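Posted in: Food Safety > Self-Inspection
5 Sep 2020 – Fatima Mtshali

Prunow Buffet, weekly check with comments

1. Hand sink at the line entrance. Soap and towels stocked. OK.

2. Hot wells at 60 °C or higher. Wells one to five OK. Well six (gravy) read 57. Lid was left off. Reheated to 74 and put back, recheck in an hour – done, OK.

3. Cold table at 4 °C or lower. OK, except the Trina unit by the window, which drifts up at lunch when the blind is open. Keep the blind down.

4. Sneeze guards. Clean, no cracks. Left bracket at the salad end is loose. Egilsson to tighten before Monday.

5. Clean plates at both ends, sign asking guests to take a fresh one for seconds. Sign missing at the dessert end. Reprint it.

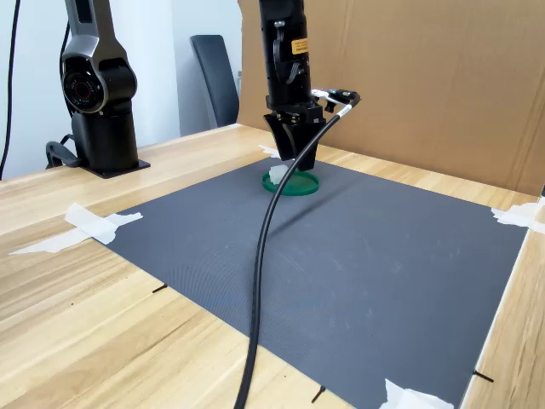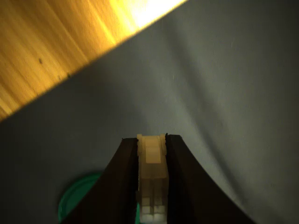 Two views of the gripper.

6. Serving utensils. One per dish, handles out of the food. Tongs were shared between the prawns and the chicken. Not OK. Spoke to the line staff and replaced both pans.

7. Sanitizer at 200 ppm. Front bucket OK. Back bucket was weak, remixed and tested again.

8. Guests eating in line. Two seen at the bread. Hosts to remind people politely, and any touched rolls go in the bin.

9. Allergen cards. Munik dumplings changed recipe in June and the card still has the old one. Pulled until the new card is up.

10. Floor at the drinks station. Mat curled at one corner – trip hazard. Taped for now, new mat on order 211.

Items 4, 5 and 9 carry over to the next check.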